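The table that took over my June

Friday, June 17, 2022

I have a new table and I can't stop running my hand over it! It came secondhand from a reader, Majdi Issa, who was moving to a smaller place and wrote to ask if I knew anyone who'd want it. I did know someone. It was me. I paid $77 and borrowed a friend's wagon, and the whole thing was in my house by dinnertime.

The old one (longtime readers will remember it) was dark, almost black, and showed every crumb within seconds of breakfast. This top is pale blond wood, and the grain is the part I'm silly about. On one side the lines run long and close together on a slant, and then further over they open up into big looping arches, like the rings you get when you drop a pebble in a pond. Some bands are nearly white and some are a light honey color. I've been drinking my coffee at it and just following the lines with my finger.
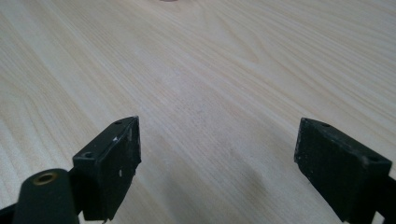 I'd been looking at new ones since November, by the way. Podico had one I liked for $900, which made me laugh out loud in the store, and the Cunha one was $391 but had those pointy corners that find your hip every time you walk past. So I waited, and I'm so glad I did.

Caring for it has been easy so far. I wipe it with a barely damp cloth, going with the grain, and dry it right away with an old T-shirt. Majdi used a little Sotedon wax on it twice a year and gave me the rest of the tin, so I'll keep that up. It goes on thin, sits for a bit, and then you buff and buff until your arm gives out. The finish is smooth and soft looking, with only a faint sheen, and I really don't want it any shinier than that.

The other thing I love is what it does with light. Toward the window the wood goes almost white, and then a shadow falls over it and it turns gray and quiet. My dark table looked the same at noon as it did at nine at night! 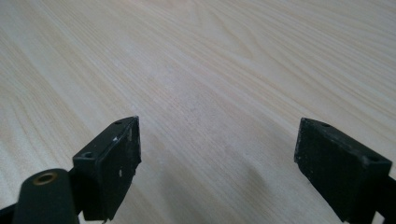
2 min read

Next up is chairs. I have four that don't match, and I'm thinking of painting two of them a dusty green and leaving the others alone. I also want placemats, but thin ones, maybe linen, and only for meals (I refuse to cover up those arches all day). If you've bought the Plolis ones, tell me how they wash, especially after tomato sauce.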